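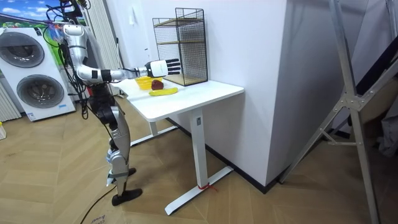

A humanoid robot reaches across a white desk toward a wire rack.

The starter that came back twice

Lizelle Pillay keeps the rejected starters on the bottom shelf, where she has to bend down to look at them. Last December there were 30. Most had the same complaint written on the tag: spins, won't engage.

Her shop, Brirnari, rebuilds starter motors for farm trucks and older pickups. A unit comes in, gets stripped and cleaned, and goes out with new brushes, bushings and a solenoid if it needs one. The price is 184 dollars with the old unit in exchange. Ninon, the parts house across the county line, sells an imported replacement for 70.

"I can't match that," Pillay says. "I tell people to go ahead and buy it if they're selling the truck."

The bad batch came down to the drive gear. Her supplier, Chamoun, had changed the return spring without changing the part number, and the new one was stiff enough to hold the gear back on a cold morning. On the bench, at room temperature, every unit passed.

Baltasar Cantero found it. He had rebuilt one starter for a grain hauler and got it back, rebuilt it again and got it back again. The third time he left it outside overnight and tested it at six in the morning, before the shop warmed up. The motor spun and the gear stayed put.

Chamoun took back 60 drives and sent the older springs. Pillay now measures a few from every box – a job that takes until the first coffee is gone – and writes the result on the lid.

Cantero still puts one finished starter out on the loading dock every night in winter. The grain hauler's is back on the truck.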